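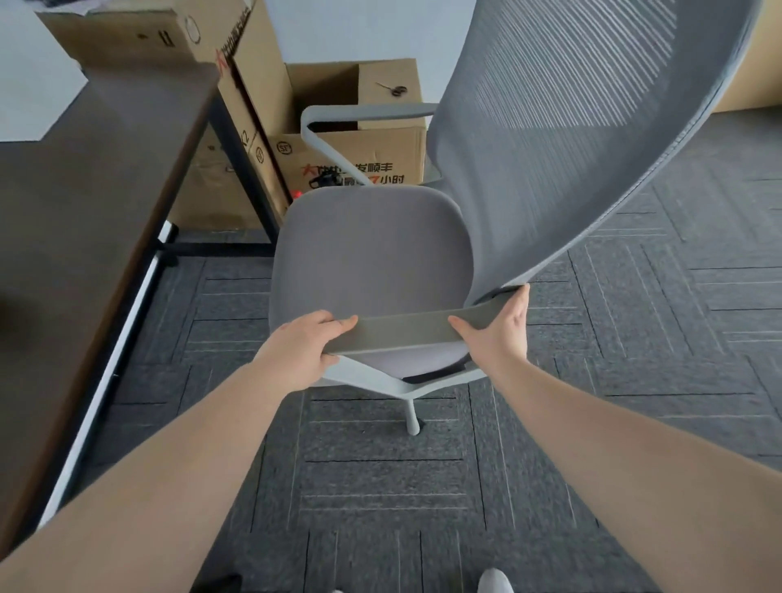 By the Obura food and drink desk
Posted Tue 5 March
Filed under: Reading company news

How to read a snack and drinks tie-up before you believe it

Every few weeks a company that makes something crunchy announces that it is joining forces with a company that owns a lot of lorries. The share price jumps, the trade papers print the statement more or less whole, and a year later you can't find the product in your local shop. I've read a great many of these statements and I trust very few of them. The steps further down will take you an evening the first time and much less after that.

I'll use the Broreo and Grandov announcement from November as the running case. Broreo makes pea-based snacks. Grandov bottles fizzy drinks and delivers them. Together they set up a venture called Triteo, which was going to "reimagine the snacking moment". The release ran to 377 words, and the price of a packet wasn't among them.

You will need the original release (from the company's own site, because the news write-ups drop the dull bits), the latest annual report from each side, and a pen.

Step 1. Cross out the quotes

Start with the two chief executives, who will both be thrilled. Strike out everything between the quotation marks. Then strike out the paragraph at the end that describes each company, as it is the same paragraph they put on everything. What's left is the news. In the Broreo release it was four sentences, and one of those was the date of a conference call.

Step 2. Find the verb

Look for what each side has agreed to do. "Will supply" is a commitment. "Will explore", "intends to" and "aims to" are wishes, and you should read them as you would read a note from a teenager about tidying up. Triteo "intends to develop, produce and market" a range. There was no launch date for any of it, although three headlines I saw said snacks were "coming this year".

Watch out for "exclusive" as well. Exclusive to whom, for how long, and in which countries? If the release leaves that out, assume the narrowest version until a later filing says otherwise. 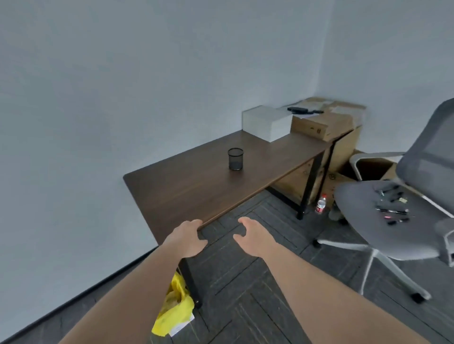
Step 3. Work out who is putting in what

A joint venture needs money, kit, people and somewhere to make the stuff, and the release should tell you which side brings each. Often it says that one partner contributes its "expertise" and the other its "scale". Be wary of both words. A physical thing can be priced: take a desk like the one with the dark brown top and black metal frame, and you could find out what it cost, what it would fetch now and which firm's books it sits on. Expertise has no second-hand price. If a venture's accounts later show a large sum against know-how, go back and ask who decided the figure. Grandov's report gave the value of its contribution as 318 million, nearly all of it "access to the distribution network", which I take to mean lorries that were already going out every morning.

Step 4. Look for the drivers

This is the step most readers skip. A new snack on an old drinks route means more boxes, more stops and more time filling shelves, and somebody has to do that. Search the annual report for "route", "delivery" and "commission". Find out whether drivers are paid by the hour, by the case or by a share of what they sell. Crisps and puffs are bulky and cheap, so a van full of them can earn a driver on commission less than a van full of drinks.

Then check for pay talks going on at the same time. In our case Grandov's report mentioned a "modernised reward framework" for its delivery staff on one page and 98 job losses in depots on another. Neither appeared in the release. I'm not saying the tie-up caused them. I am saying that a plan which depends on vans ought to mention the people driving them.

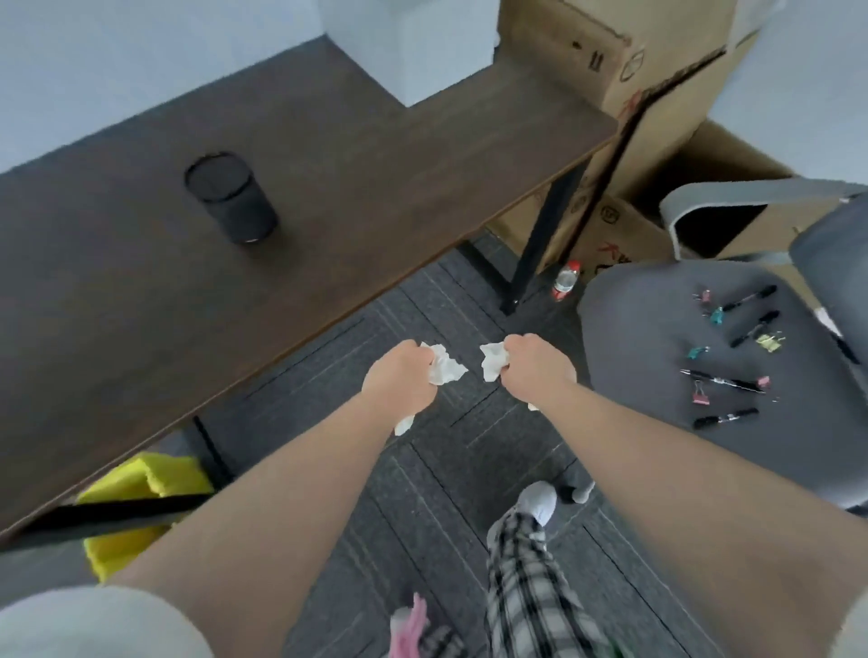

Step 5. Ask what happens to unsold stock

Shelf life decides more of these deals than taste does. Shops often take a new snack only if they can send back what doesn't sell, and the cost of that lands on one of the partners. It's a different matter for plain household goods: white tissues of the sort crumpled up in those two hands could sit in a stockroom for a very long time and still be sold at full price. A bag of pea puffs can't. Look for "sale or return", "returns" or "allowances" in the notes to the accounts. If the venture books a sale when the box leaves the depot, the first few months will look better than they should.

Step 6. Check the shop count

Releases love to say a product will be "available in up to" a certain number of outlets. "Up to" includes none. Triteo's figure was 400 shops, described elsewhere in the same document as a "potential footprint". Ring a couple of branches near you and ask whether they have it in. It's a crude test, and I've had more use out of it than out of most analysts' notes.

Step 7. Put a date in your diary

Six months on, go back to the company's results and search for the venture by name. If it had its own heading last time and is now under "other", you have your answer. Keep your marked-up copy of the release to compare, as web pages do get edited.

Related on Obura: What "like-for-like" leaves out; Reading a pay offer line by line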